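How I record demos for see-through objects

Reading time: 4 minutes

I put off clear plastic for ages. Our arm was happily picking up mugs, sponges and a horrible orange stapler, so I kept feeding it more mugs and sponges! Then Prapai Boonyarit asked, quite reasonably, whether it could manage a drinking cup you can see straight through, and it couldn't. What follows is how I do it now, after one batch I had to bin and one I'm pretty pleased with.

Before you start

You'll want an arm you can drive by hand (I use the Kirska with a leader handle, but any teleop setup will do), a camera at the wrist, and something to save the recordings. I use Prososeo for that. Put a plain cloth or sheet of paper on the table and stick it down at the back. I don't iron mine. The creases move about between sessions anyway, and I'd like the model to meet a few of them.

Check your exposure and then lock it. If the camera keeps adjusting itself every time a dark finger swings in, the faint edges of the plastic come and go, and you'll be squinting at the playback later wondering where your cup went.

Recording an episode

1. Drive the arm to your start pose with the gripper open. Vary it a bit each time, a few centimetres either way is plenty.

2. Put the cup down somewhere new. I used to leave it in the middle, and that's the batch I binned: 87 episodes of a robot learning to close its fingers on the middle of the table.

3. Start recording, then wait a beat before moving. You can trim it afterwards.

4. Come in low and slow, with the fingers wide apart. Try to drive from the wrist view alone, without peeking at the real table. If you steer using things the camera can't see, the model has no chance of copying you (I still catch myself leaning over to look, it's a terrible habit).

5. Close gently. Thin plastic buckles easily, and a squashed cup is a different object as far as your data is concerned.

6. Lift, hold, put it back down, open, back away. Stop recording.

7. Mark it good or bad straight away. Don't tell yourself you'll remember.

What to look for in the wrist view

Pause on a few moments from the approach, before the fingers get close, and see what you've got to work with.

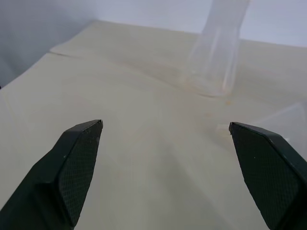
Page 3 of 4

The fingers are dark green and jump right out at you, crosshatched pads and all, while the cup at upper right is mostly faint reflections and a soft grey arc where it meets the sheet. The rim is out of view too, so that base is a really useful cue. I flick through my approaches looking for it, and if I can't find the base I mark the episode as bad.

Keep some marks and stains on your covering, by the way, but change the covering now and then. The pale orange ones near this cup are just the sort of thing a model might latch onto instead!

How many do you need?

My good batch was 173 episodes across two sheets and three lamp positions, and that got me a model worth testing. I'd like to reach 450 before I try it with two cups side by side. Do your test runs on a sheet you haven't recorded on, and write down the misses as well as the grabs.

Next page: trimming and exporting your episodes.

Contact | © 2022 Ravis Workshop Notes | Back to top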